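Section 2: Planning Your Purchase and Your Practice Bathroom

Read this before you order anything! I wrote the Lunov set-up guide for people who are about to spend real money on a humanoid for cleaning work, and most of the questions I get come down to what goes on the order sheet and what can wait.

2.1 Pick the job first

1. Write down one job, in plain words. Ours at Dondholm was "brush the toilet bowl and flush."
2. List every object the robot has to touch for that job. For us it was a brush, a holder, a lid and a button.
3. Walk to the bathroom you plan to use and look at those exact objects. A chrome button on top of the tank is a very different reach from a side lever, and you'll want to know which you have before you talk to a dealer.

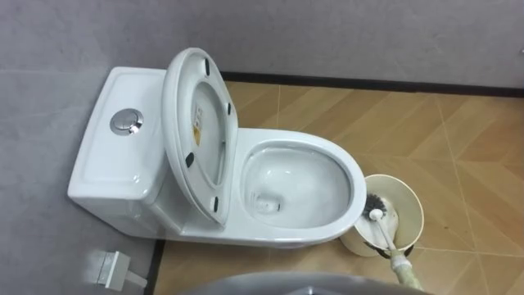 Fig. 2-1. Gripper on the brush handle, brush still at its holder.

Note: Buy spare brushes now. They're the cheapest line in the whole budget, and I'd put 120 dollars aside for brushes, holders and buckets and not think about it again.

2.2 Choose the hands

This is where I see people overspend (me included, the first year). You don't have to buy a matched pair of top-end hands. Price each side by what it does.

1. For the side that holds the tool, look for a firm grip on a thin, smooth handle. Ask the dealer to show you this with your own brush.
2. For the side that works the button or the lid, look at fingertip reach.
3. Get the price of replacement fingers in writing. Ceseck quoted me 210 dollars a finger, and I was glad I asked before signing and not after.

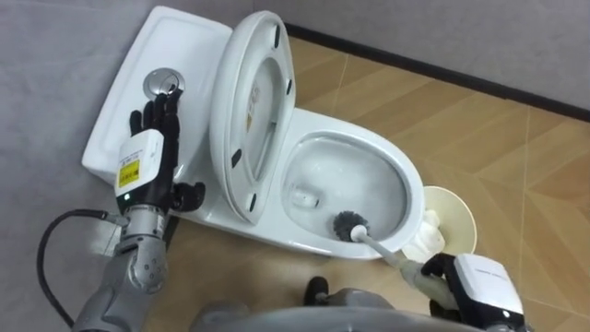 Fig. 2-2. Fingers at the flush button, brush head in the bowl.

CAUTION: Keep hands and loose sleeves away from both arms any time power is on. Someone stays at the stop switch for the whole run.

2.3 Measure the room

1. Measure the clear floor between the vanity and the toilet, with the cabinet doors shut and then open.
2. Mark where the robot's feet will go. Use painter's tape, it comes up clean.
3. Plan the cable path from the robot to your power and network. Measure along the route it will really take, up the wall and across, and then add slack for turning.
4. Clear the floor of anything you don't need for the run.
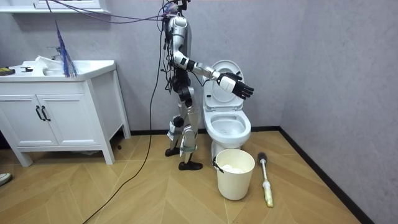 Cabling is the line I'd never trim, and it's the one everybody leaves off the first draft of the budget! I set aside 700 dollars for ours and used nearly all of it. Decide early which lines run overhead and which run on the floor, and price them separately. We do both: the purple cables come in high and sag across to the top of the robot, and the long black one drops down and runs over the floor, so that's the one to watch when you walk around behind. If your ceiling won't take hooks, ask Yakubu for the freestanding cable stand and check that its base fits through your door.

CAUTION: Water and floor cables don't mix. Wipe up drips before you step the robot forward.

2.4 Budget for posture and wear

A robot that stands and reaches is one thing. A robot that works low, with its knees bent and an arm hanging down, asks more of the leg joints, and I'd plan your service money around that.

1. Ask the dealer how long the legs can hold a deep bend before they need a rest.
2. Ask which joints the warranty covers and which ones count as wear parts.
3. Put 2 service visits in the first-year budget. I book my second one for November, when the shop is quieter.
4. Pick a container with a wide opening for brush practice. You can move to a narrow holder later on.

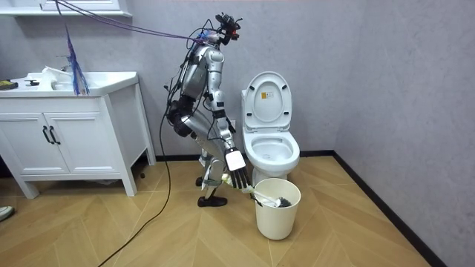
Fig. 2-3. Low working posture with the brush head in the bin.

Note: Prices in this section are the ones I was given as of Jul 27, 2021. Get fresh quotes before you fill in the order sheet in Section 3.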